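Dec 5, 2020

The year I finally learned to make noodles

I have wanted to make proper hand-cut noodles for most of my adult life, and this was the year I got there. Not restaurant noodles, not the pulled kind that people swing about like skipping ropes (one day!), just plain wheat noodles, rolled out thin, folded up and cut with a knife. I am so pleased with them that I've been telling everybody, including the man who came to read the gas meter, so you may as well hear about it too.

It started in April, when the shops had no dried pasta and I had a big bag of flour I'd bought in a panic. Ha-neul Nam, who I used to share a flat with and who now lives two bus rides away, sent me a long voice message about kalguksu, the knife-cut noodle soup her family has on rainy days. Most of the message was her eating a bowl of it and making happy noises. The rest was a recipe, sort of. Flour, water, salt, a spoonful of oil, "until it feels like an earlobe". I must have pinched my own ear thirty times that evening with flour all up my neck.

My first go was terrible. I put in far too much water because the dough looked dry and crumbly and I lost my nerve. What came out was closer to wallpaper paste, and I had to keep adding flour until it was a great heavy lump that nobody could have rolled. I boiled it anyway. It tasted of flour. We had toast.

If you've only ever made bread, the dryness is the bit that throws you. Noodle dough is meant to look wrong at the beginning. It sits in the bowl in shaggy bits and you think, well, that's never going to come together, and then you press it and fold it and put it in a bag for a while and when you come back it has changed completely! I'd been told this, and I'd read it, and I still didn't believe it until the third try. After a rest of 20 minutes it's a different thing, smooth and a bit springy, and the second knead is a pleasure where the first was a wrestling match.

So, what I do now, for two hungry people:

Two mugs of plain flour, and I mean the ordinary supermarket sort. I tried strong bread flour and it was lovely to eat but it kept shrinking back when I rolled it, and my shoulders hurt the next day. A good pinch of salt. A spoonful of oil. A bit more than half a mug of cold water, poured in slowly while you stir with a chopstick or the handle of a spoon. Squash it together, knead for a few minutes, bag it, rest it, knead again, then put it in the fridge for an hour or overnight. Overnight is better. I usually make it after the washing up and forget about it.

Rolling is where I've had the most fun and the most swearing. I roll from the middle outwards, turn the dough a quarter, roll again, and keep going until I can see the shadow of my hand through it. My rolling pin is a long thin one with no handles, from the back of my aunt's cupboard, and I can't go back to the fat kind now. You feel so much more through a thin one. Then a generous dusting of flour (more than you think, then more again), fold it over loosely like a letter, and cut.

The cutting! I love the cutting. There's a lovely soft crunch as the knife goes through the layers, and then you pick up the little folded bundle, shake it, and it falls open into actual noodles. I still say "ooh" out loud. Mine are all different widths. Deisy Apaza, my neighbour downstairs, had a bowl in the summer, passed over the back wall, and asked whether the wide ones were on purpose. I said yes. She makes her own with egg, the way her mum does, and dries them over the back of a chair, and we've been swapping bags ever since. Hers are better in a clear chicken soup. Mine win with anything spicy, and she has more or less admitted it.

For a broth I keep things simple. Dried anchovies and a square of kelp if I've been to the big shop, and if I haven't, an onion, a few mushrooms and a splash of soy sauce simmered until the kitchen windows steam up. Courgette and potato in thin slices. The noodles go straight into the pot with some of their flour still on, which thickens the soup a little and makes it cling. They need five minutes or so. Taste one. If it's still chalky in the middle, taste another one — you're the cook, you're allowed.

The one thing I would tell anybody to spend a bit of care on is the board. I began on the worktop, which is a horrible speckled thing with a join running right across it, and the dough stuck in the join every single time. Then I borrowed a glass board, and it slid about and made a noise with the knife that set my teeth on edge. Wood is what you want. It holds a bit of flour on its surface, so the dough doesn't skate, and it's kind to your knife. Get the biggest one you can store. Mine lives behind the bread bin and falls over whenever I open the window.

I went for a pale one in the end, and I do think maple is beautiful, all those long strips with the wavy grain.
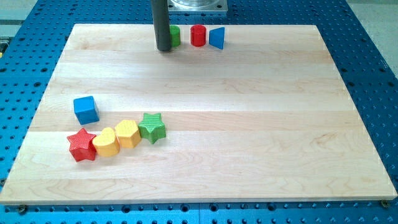

Pale maple in long strips. I could look at that grain all day.

Looking after a wooden board is no trouble. I scrape the dough off with the back of a knife while it's still soft, wipe it with a damp cloth, and stand it on its edge to dry with air on both sides. Please don't leave it in the sink. I did that with my old chopping board and it bent like a crisp. Every few weeks I rub in some food-safe oil with an old bit of T-shirt and leave it overnight, and in the morning it looks so good that I put off using it.

Cut noodles keep for a day in the fridge if you toss them in plenty of flour, and they freeze very well in little nests. Cook them from frozen and give them an extra minute. I have 15 nests in the freezer at the moment and it makes me feel ridiculously rich, like someone in an old book with a full pantry.

Next I want to try buckwheat. Ha-neul says it will break my heart, as the dough has hardly any stretch and snaps if you look at it, and Trudy Cosgrove left a comment on my last post saying to start with mostly wheat flour and work up slowly. Thank you, Trudy! I've bought a small bag and it's sitting on the shelf next to the teabags. If any of you have a mix that works, please leave it in the comments, and tell me how thick you roll it, because the recipes I've found all disagree.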